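Masking the Gripper Before You Run Pose Tracking in Riton

Welcome back! If you have followed the Emley setup pages, you should have a session folder ready, and today we get to the part I enjoy most (really!), keeping the tracker from locking onto your own hardware.

Step 1. Find a blurry stretch

Open the session and scrub to frame 648. The far stripes smear while the gripper stays put at the bottom, so an unmasked tracker happily decides you are standing still.

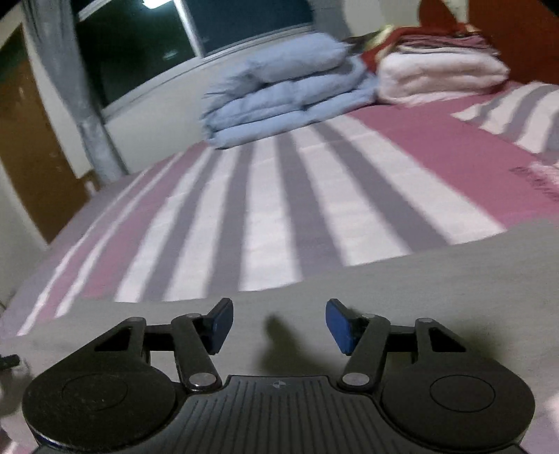
Step 2. Draw the mask

Trace both round housings, the linkage arms and the blue finger pads, then grow the outline by 9 pixels. Save it as mask_open. If your jaws close during the session, save a second mask and let Riton switch between the 2 using the jaw width.

Step 3. Check the features

Now pick a view with plenty of stripes and set min_views to 3. Long parallel edges can slide along themselves, so I like to see points on the window sill and the folded quilt too.
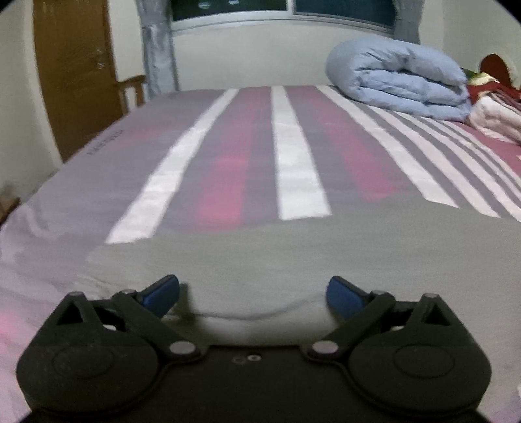

Jaws open over the striped sheet, with the window and door beyond.

Run the tracker again and compare the two paths in the viewer.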